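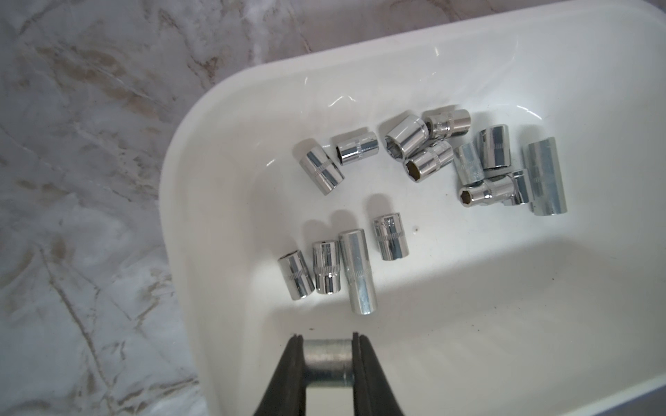
Wrist camera, one socket held over the white tray.

In January I promised to write about the sockets, and then I wrote about cables instead. So now the sockets.

The question of my thesis chapter is simple to say. When many small shiny things lie together, which one should the arm take first? Our old method, which we call Goltby, gives a score to every possible grasp and takes the highest. It works well with wooden blocks. With chrome it has a bad habit: it likes the bright reflections, and a reflection is not a place where you can put a finger.

I changed one thing. Before the score is calculated, the network must guess where each socket ends and the next one starts, using only the wrist view. I gave this version the name Onmont. The training data are the same, the fingers are the same, also the speed.

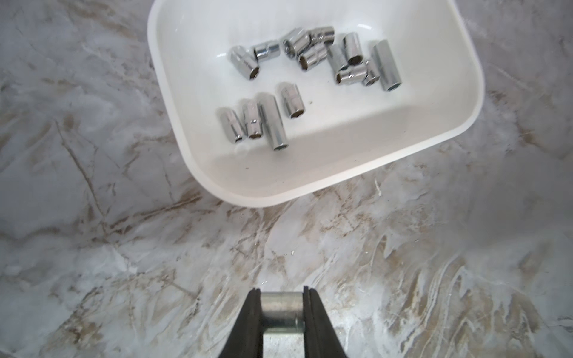 Socket in the fingers, just outside the rim.

I ran 134 attempts with each method, always with the same set of sockets and always on the same worktop. With Onmont, 118 attempts ended with one socket, and only one, lifted and put down outside. I was hoping for a little more, but my supervisor was content and I went home early.

The failures are more interesting for me. Most of them happened with the long deep sockets when they leaned on a short one. The network understood that there were two objects, but it placed the border too near to the open end, so one finger came down on the neighbour. In 7 cases the fingers closed on two sockets together. I had expected trouble with the marble pattern, because the veins look like edges, and I could find only one failure that I can blame on it.

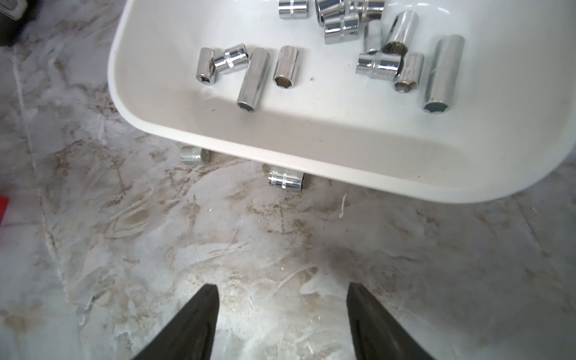

Azucena Escobedo wrote to me that the border guess is maybe doing less than I believe, and that I should test it with the reflections painted out before I say anything about chrome. She would also like to see the two methods start from exactly the same pile, socket by socket, which in her opinion is the only fair comparison. I have no good answer to the second point. I mixed the sockets by hand each time, and a hand is not a random generator.

The first test I can do, and I have started it. The painting out is slow, as I must correct the masks myself in the evening.

Next to this there is the question of what happens on the open worktop, where no wall stops a socket from rolling.

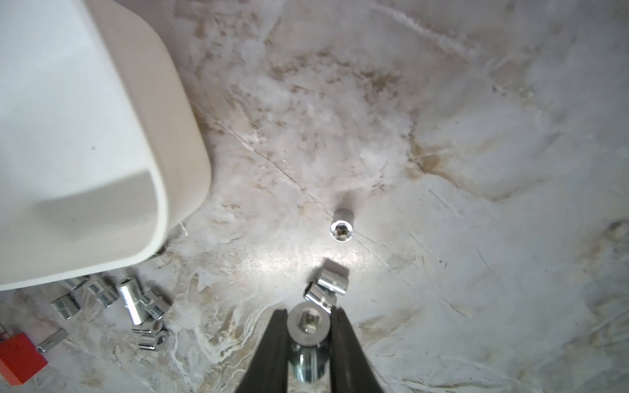

Photo: Heriberto Quezada / Dindska

On the flat surface an upright socket and a lying one need quite different approaches, and at the moment Onmont treats them with the same angle. I will try 4 fixed angles first and let the network choose. If this is too coarse, I will have to collect new data, and then the chapter will be late again.

The code is not yet clean enough to share. Write to me if you want the masks.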